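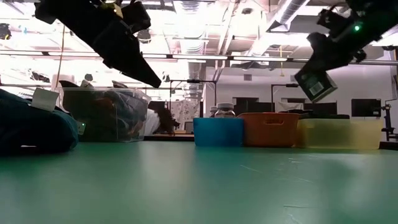 A small package held above the green tabletop, with the row of bins behind.

About Us

Hisgate College is an independent vocational college in Dekbridge, offering certificate and diploma programs in warehousing, freight coordination and supply chain administration. The College enrols 391 students across 2 campuses, the larger on Ivau Road and the smaller in the former Sandhu Building beside the rail yard.

Our History

The College was established by a group of regional freight employers who wished to see recognised qualifications offered locally. Classes were first held in the evenings in rented rooms. Daytime study was added once the Ivau Road campus opened, and the Sandhu Building was later refurbished to house the library, the student centre and the diploma programs.

Our Programs

Students may choose from 11 programs, all available full time or part time. Each program includes a supervised work placement with a local employer. Credit may be granted for prior study or relevant employment, subject to assessment by the Registrar.

Governance

The College is governed by a Board of Directors, which meets quarterly and publishes an annual report each March. Academic standards are overseen by the Academic Council, whose membership includes elected student representatives.

Enquiries regarding admission, fees and accessibility services should be directed to the Registrar's office at the Ivau Road campus.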